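Custards and baked puddings, session 4. Read before prac, bring it with you, it will get egg on it.

## Where we got to

Last week was stirred custard on the stove. Most benches got there, two scrambled. Today same mix more or less, but in the oven, with bread or rice under it. Then the plum one if there's time (there is never time).

Terms to know for the quiz:

- **coagulate**: egg proteins set with heat
- **curdle**: went too far, proteins squeeze tight, water comes out
- **temper**: hot milk into eggs slowly, whisking
- **bain-marie**: water bath. Dish sits in hot water in the oven
- **weeping**: puddle in the bottom of the dish after it's cooled. Same cause as curdle, just slower to show

## Basic ratio

375 mL full cream milk, 3 eggs, 2 tablespoons sugar, vanilla. Learn this one by heart. Nearly everything in this unit hangs off it.

More yolk = richer, softer set. More white = firmer, a bit rubbery if you push it. Skim milk works but tastes thin and browns poorly. Cream for half the milk if you want it for a dinner, drop the sugar slightly.

Sugar raises the setting temperature. So a very sweet custard takes longer, and people panic and turn the oven up. Don't.

## Method, baked custard with bread

1. Oven 160, not fan. If yours is fan only, 140.
2. Butter the dish. Butter the bread too, both sides if it's stale.
3. Warm milk until steam comes off it. No boiling.
4. Whisk eggs and sugar, not too hard, froth leaves holes on top.
5. Temper. Strain. Yes you have to strain.
6. Pour over bread and leave 10 minutes to soak before it goes anywhere near the oven.
7. Dish into a deeper tray, hot water halfway up the sides.
8. Bake until the edge is firm and the middle still wobbles like jelly. Start looking at 35 minutes.

Common mistake is waiting for the middle to go firm. It keeps cooking after you take it out. Lift the dish out of the water straight away or it will overshoot.

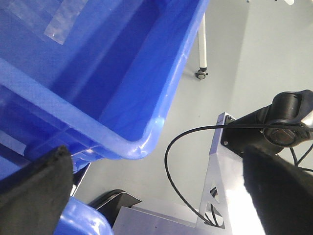 Patwary

## Rice version (Favach style)

Favach is the family name for it where I learned to cook, you won't find it in the textbook. Cooked short grain rice in place of bread, a strip of lemon peel in the milk, cinnamon on top. Rice must be cooked through first. Raw rice wil not catch up in a slow oven, whatever the internet says.

Use less rice than you think. It swells and you end up with a brick. Half a cup cooked rice to the basic ratio is plenty.

Stir once, 15 minutes in, to get the rice up off the bottom. After that leave it alone so the skin can form. Marks given for a good skin!

## Plum topping

Plums halved, stones out, cut side up in a small dish. Brown sugar, a splash of water, a bit of butter on each. Same oven, lower shelf. They're done when a knife goes in easy and the juice has turned syrupy.

Sour plums: more sugar at the end, to taste. Adding it all at the start makes it hard to judge. Pears are fine instead but take longer, and they want ginger or they taste of not much.

Don't put hot fruit on hot custard. The juice runs straight through and you lose the set. Let both cool to warm.

## Faults table

| What you see | Likely cause |
|---|---|
| Bubbles through the side | oven too hot, or no water bath |
| Liquid underneath | overbaked |
| Eggy strings | not tempered properly, not strained |
| Top brown, middle raw | shelf too high, dish too deep |
| Bread floating dry on top | no soak, press it down with a spoon |
| Tastes flat | pinch of salt missing, it's always the salt |

## Storage

Custard is a high risk food. Fridge within two hours, covered, eat within 2 days. Doesn't freeze, it splits. Reheat gently or eat it cold, cold is better imo.

## For next time

- Write up your bake: oven temp, time out, what the set was like once cool. One page.
- Read the Osholm chapter on starch, first half only. Skip the bit on gravies
- Brolludari notes on cornflour custard are in the course folder, we compare the two methods next session
- Bring a deep tray if you own one, we are short again

Quiz is on terms plus the basic ratio, and one fault to explain in your own words.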